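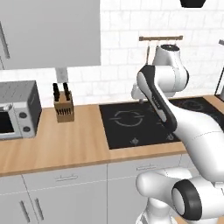

Ivars Org writes that he has cooked on gas his whole life, his building in Nuvmont is taking the gas out, and he wants to know if he'll be able to make a decent pot of rice again or if people just say that to be nice.

Yes, Ivars, you will. It took me a while, though, so I'm going to put everything I remember in one thread. I made the same switch in December 2024, when our block in Vovdale was disconnected. Mine wasn't a choice either.

First, the pans. Take a fridge magnet and go through your cabinet before you buy anything. If the magnet grabs the bottom firmly, keep the pan. If it slides off, the pan won't work. If it holds weakly, the pan will heat slowly and you'll be annoyed every time you use it.

I kept five. The ones that failed were two aluminum saucepans, a copper pot I never liked, and my aunt's coffee pot, and that last one hurt. Cast iron was fine. Old enamel was fine too, even the chipped soup pot.

Somebody will tell you to buy an adapter plate, a steel disc that goes under the pan. I had one for the coffee pot. It gets very hot, it's slow, and my manual says not to use one. Check yours. I gave up and got a cheap steel coffee pot.

Flat bottoms matter more than I expected. I have a skillet from Bitar that spent years on gas and never gave me trouble, and on glass it rocks. You get a hot ring on one side and pale onions on the other. Put your pans on the counter and press on the rim. If they rock there they'll rock on the glass.

Now rice, as you asked. On gas I brought it to a boil, turned it down to the smallest flame, and left it. I did the same on induction and burned the bottom, then undercooked it, then burned it again.

What I do now: boil on 7, lid on, straight down to 2, and take it off the heat completely when the water is gone from the surface. Let it sit with the lid on while you do the rest of dinner. The resting does more of the work than it used to.

Your numbers will be different from my numbers. My sister has the same number of settings as I do and her 2 won't even melt butter. Make a few pots of plain rice in the first week and write down what happened. I taped the notes inside a cabinet door and they're still there.

The thing I missed most was looking at the flame. I never knew what setting I was using on gas. I bent down a little, looked, and turned the knob until it looked right. On induction you have a number and a sound. You have to start going by the food again – how fast the bubbles come, whether the onions are talking.

Garlic. I burned a lot of garlic. The pan heats from cold much faster than on gas, so the minute you used to spend slicing while the oil warmed up is gone. Slice first, then turn it on. Same with mustard seeds and anything else that goes from raw to black in a hurry.

Also, start lower than you think. I was putting everything on the top setting and turning it down, an old gas habit. The top setting is for boiling water. I've warped one thin pan that way.

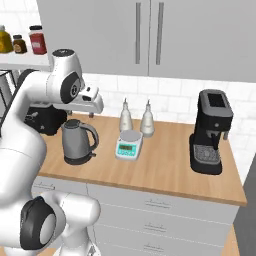 Water is where you gain. Pasta night got noticeably shorter for us. Potatoes too. If you make stock, it'll hold at a bare tremble for hours once you find the setting, and you don't have to keep checking that a draft hasn't blown the burner out. Our old one went out whenever the balcony door was open.

Things I can't do anymore: char peppers over the flame, heat a flatbread directly on the grate, singe anything. I do peppers under the broiler. They're fine. Flatbreads go in a dry cast iron pan, very hot, and I'd say they're as good. Eggplant is not as good. I've tried it under the broiler and in the oven and it never gets the smoke. I order it when we eat out.

Wok cooking depends on your wok. A round bottom is no use on flat glass. I bought a flat-bottomed one and learned not to lift it so much, as the heat stops when you pull it away. Smaller batches helped.

Noise: some pans buzz. The thin ones whine on high settings. It startled me and I called the store on Clikanska Street, and the woman there said to try a heavier pan and see if it stopped. It stopped. There's also a fan that keeps going for a bit after you switch off. Leave it alone, it'll finish.

Cleaning is easier, no argument from me. I used to spend part of every Sunday-type chore day on the grates and the little caps, which never went back in the same way twice. Now I wipe it down after dinner with a damp cloth. Sugar is the exception. If jam or syrup boils over, deal with it right away and carefully, with the proper scraper, according to your manual.

Don't drag cast iron across the glass. Lift it. I've got a scratch near the front left from the first month and I see it every day.

Money, for those who asked in replies. I can't tell you whether it's cheaper to run, as our rates changed at the same time and I never worked it out. What cost more than I planned was the electrician. The old stove only needed a regular outlet for the spark. The new one needed its own line from the panel. Get that quote before you pick a cooktop, and ask what the building will cover. Ours covered the disconnection and nothing past the wall.

We were without a stove for 11 days between one crew leaving and the other one coming. Ask about the gap. We ate a lot of sandwiches and soup from the slow cooker, and by the end the kids were asking for anything fried.

If you have a pacemaker or something similar, ask your doctor before you use one. My father-in-law did, and he was told to keep some distance from it. He doesn't cook so it hasn't come up much.

A reply I've seen a few times: touch controls are terrible. I agree. Mine don't respond if my fingers are wet, and they switch the whole thing off if soup spills on them. If you still have a choice, look for knobs. They exist and they cost a little more. I didn't know to look.

How long before it felt normal? For me, by June. I remember making pancakes and noticing I hadn't thought about the number at all. Before that I was checking it every time, like driving somebody else's car.

Do I want gas back? On the night I make eggplant, yes. The rest of the time, no. The kitchen is cooler in summer and I don't get up to check the knobs after I've gone to bed – I used to do that more than I admitted.

One more for Ivars, on the rice. If yours has a timer that turns the burner off, use it. Set it for roughly two minutes less than your old time on gas and go from there. And rinse the rice. You probably do already, but I didn't for years.

I'll look for the brand of the scraper and post it under here tonight. It's in the drawer with the batteries, or my husband has taken it to do the car windows again.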